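Saturday, November. Family meals data, second pass

Came in to get the Wanel diaries finished while the building was quiet. Heating off until ten, so coat on.

Where we are. The Wanel questionnaire has 1017 usable replies from parents of children aged 11 to 15. The headline everyone wants to quote is that 70 per cent say the family eats together on five or more evenings a week. I have seen that figure on two sets of slides already and I don't believe it. I don't think parents are lying. I think the question is bad. "Eats together" was left undefined, and "family" too, and it came straight after a page on how much time you give your children. Anyone would round up after that page.

The diaries were meant to settle it. 30 households took one, 27 came back. Of the three missing, one moved house and the other two have not answered. Small numbers, and the people who agree to write down every meal for a fortnight are not the people I worry about. Still, they are the same parents who filled in the questionnaire, so we can at least set one against the other.

First look, before anyone gets excited: the diary weeks are lower than the questionnaire answers in most households. How much lower depends on what you allow. If a parent standing at the cooker while two children eat counts as a meal together, the gap nearly closes. If everybody has to be sitting down, it opens right up. I can get almost any answer I like by changing that rule, which makes me want to fix the rule before looking any further. Should have done it in the summer.

Rule for now: one parent or carer and at least one child, eating the same meal, same room, ten minutes or more. Television noted but not excluded. Takeaway in the car goes in its own column. (There is a lot more of this than I expected. One household does it every week after swimming and wrote that it's the only time they talk properly. Our sheet would score that as nothing.)

Now the claim from Atitz. Their leaflet says children who eat with their parents get into less trouble at school, and that their six-week course therefore helps. The first half may be true as a pattern. The second doesn't follow. Families with two parents home by six differ from families on late shifts in all sorts of ways before anyone picks up a fork. I asked for their figures split by working hours and got the leaflet again. Asked a second time and got an invitation to their open evening.

Lagman school has offered us its behaviour records, with names taken off, to test this. Tempting. My doubts:

- records depend on which teacher is writing them. One form has pages, the form next door has hardly a line
- being late is logged as behaviour, and being late has more to do with buses
- we would be matching on year group and postcode, which in a place that size is close to guessing

I'd say no to Lagman unless they can give us attendance separately. Willing to be argued with.

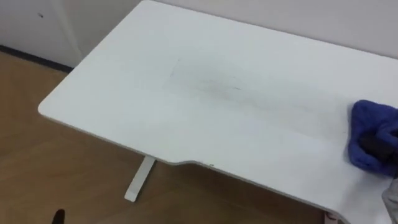
Coding is the other weak spot. Two of us read the same four diaries with the Arnow sheet and disagreed on "warm" against "neutral" talk more often than we agreed. Arnow was written for recorded speech, and a diary line like "had pasta, bit of a row about phones, fine after" gives you very little to be warm or neutral about. Suggest we drop tone altogether and keep who, how long and what about. For the next round both coders should work at once from the same diary without seeing each other's sheet, so we need length between them. The big white desk would do: sit either side of the shallow recess in the front edge and put the diary in the middle. If we still disagree on "what about", the fault is in the categories and they go too.

Also noticed that the children's pages, the ones we nearly left out to save on printing, are better than the adults'. Shorter, blunter, times filled in. Where a parent wrote "family dinner" a child in the same house put "me and mum, dad on phone in hall". One line only, and I'm not building anything on it, but it should be checked across the lot.

To do
Recode all 27 under the new rule, no peeking at questionnaire answers first.
Child pages against adult pages, same evening.
Ask Lagman about attendance.
Take the 70 per cent off our own web page until this is done.
Printer needs toner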